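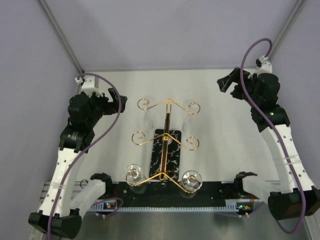 Photo: Wenceslao Jara / Cinden Shared Workshop

Call for Participants: Tremonix Two-Arm Tabletop Build

Location: Cinden Shared Workshop, Morais Building, Titville
Places available: 11
Time commitment: two evening sessions a week, February through the end of spring
Compensation: unpaid; bench fees waived and materials supplied

Cinden Shared Workshop invites applications from members and residents of Titville who wish to take part in the second stage of the Tremonix build. Tremonix is a tabletop workstation with two robot arms, assembled by members of the workshop and intended for ordinary household handling tasks. The first stage covered the table, the enclosure, the mounting of the arms and the basic wiring. The second stage concerns what the arms can be made to do, and how reliably, with objects that people own and use at home.

The current work item is stemware. The arms are being set up to place stemmed glasses on a gold metal rack with curled hooks, and to take them off again. The task was proposed by Renata Cáceres, who leads the build, after a first season spent on blocks and plastic cups. A clear glass is difficult for a camera to pick out against a white table, and the stem has to be brought through the open side of a hook without the bowl striking anything on the way. The rack stands on a base patterned like marble, dark with pale veins, and early notes from the build group record that the veins were a greater nuisance to the vision software than the glasses themselves.

Applicants are asked to read the whole of this notice before applying. Questions that are answered below will be referred back to it.

What participants will do

Participants will be assigned to one of the following groups after the introductory session. Preferences will be taken into account, although they cannot be guaranteed.

Operation. Members of this group guide the arms through the stemware task by hand control and record each attempt. The work is slow and repetitive. Patience matters more than speed, and previous experience with game controllers or remote-control models has been useful to some operators and of no use at all to others.

Wiring and mounting. The arms are fixed to a black rail along the near edge of the table, with a control board toward each end. Purple cables run along the arm links and are held with ties. The present routing was meant to be temporary. Participants in this group will measure the slack needed through the full range of motion, propose a permanent routing and carry it out. They will also be responsible for labeling, which was not done consistently in the first stage.

Grippers. The present fingers are dark, narrow and pointed at the tips. The group will design, print and test alternatives, including softer contact surfaces. Access to the workshop's printers is included, subject to the usual booking rules.

Records. This group keeps the written log, sorts the recordings and maintains the parts list. It is the smallest group and meets partly online. Applicants who are unable to stand for long periods may find it suitable, and the log table can be set at seated height on request.

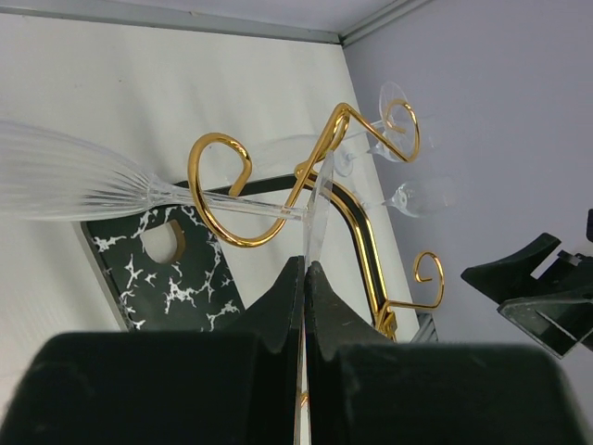

The camera work is shared between the Operation and Records groups. Views taken from close to the gripper are used to study the approach to the hooks, and wider views are used to check the position of both arms in relation to the table. Participants should be prepared to spend time reviewing footage. A typical evening yields far more material than can be looked at in the same evening, and a backlog from the autumn remains to be sorted.

Who may apply

Applications are open to any person aged 18 or over. Applicants aged 16 or 17 may take part in the Records and Grippers groups with the written consent of a parent or guardian. No degree, license or trade qualification is required.

The workshop is looking for people who can do at least one of the following with some confidence: solder a connector, read a simple wiring diagram, write a short program in any language, use a 3D modeling package, or keep careful written records. Applicants who have none of these skills but who have worked in catering, in glassware retail or behind a bar are also encouraged to apply. Advice on how glasses are normally held, hung and carried has been in short supply, and the build group would welcome it.

Of the 41 applications received for the first stage, many described professional experience in detail and said nothing of availability. Applicants are asked to state plainly which evenings they can attend. A reliable participant with modest experience will be preferred to an experienced one who can attend occasionally.

What the workshop provides

Bench fees are waived for the length of the stage. Tools, consumables, safety glasses and replacement stemware are supplied. Participants who are not already members of Cinden will receive temporary membership, which includes the use of the wood and metal benches outside session hours but excludes the laser cutter unless the separate induction has been completed.

Milagros Ulloa will give the introduction to the arms and their control software. Amado Samonte is responsible for electrical work and must approve any change to the power supply before it is made - this applies equally to participants who hold electrical qualifications. Octavio Yáñez manages the printers and the stock of spare parts.

Travel costs are not reimbursed. The Morais Building has a bicycle store on the ground floor and a small number of parking spaces at the rear. The workshop is reached by elevator or stairs, and there is step-free access from the street. The elevator is switched off at 10 p.m., and sessions end at 9:30 p.m. for this reason.

Conditions of participation

Every participant must complete the safety introduction before entering the arm area while the power is on. The stop switch must be tested at the start of each session, and the test must be entered in the log with the name of the person who carried it out. Hands are to be kept off the tabletop whenever either arm is powered. The panels around the table are part of the enclosure and may not be removed or leaned on.

Broken glass is to be cleared with the brush and pan kept for that purpose, with the arms powered down. Long hair must be tied back, and loose sleeves, lanyards and scarves must be removed. Open drinks are not allowed in the build area.

Designs, code and written records produced during the stage will be published under the open license adopted by the workshop. Participants will be credited by name unless they ask not to be. Photographs are taken during sessions from time to time, and anyone who does not wish to appear in them should say so on the application form.

Participants may withdraw at any time. Those who expect to be absent for two weeks or more are asked to inform the leader of their group, so that the place can be offered to the next person on the waiting list.

How to apply

Application forms are available at the front desk of the workshop and may be requested by telephone or in writing. A completed form should be accompanied by a short letter, no longer than one page, stating the group or groups of interest, the evenings on which the applicant is available and any relevant experience, paid or unpaid. Pictures of earlier projects may be enclosed - printed copies are preferred, and they will be returned on request.

Applicants who took part in the first stage need not submit a new letter. They should confirm their interest to Renata Cáceres and indicate whether they wish to remain in the same group.

Short conversations with applicants will be held at the workshop before places are confirmed. These last 15 minutes and involve no practical test. Applicants may ask to see the workstation during the visit, and those applying to the Operation group will be offered the opportunity to try the controls under supervision.

All applicants will receive a written reply. Those who are not offered a place will be kept on the waiting list for the length of the stage unless they ask to be removed.

Inquiries about the content of the work should be addressed to Milagros Ulloa. Inquiries about access, membership and forms should be addressed to the front desk, Cinden Shared Workshop, Morais Building, Titville.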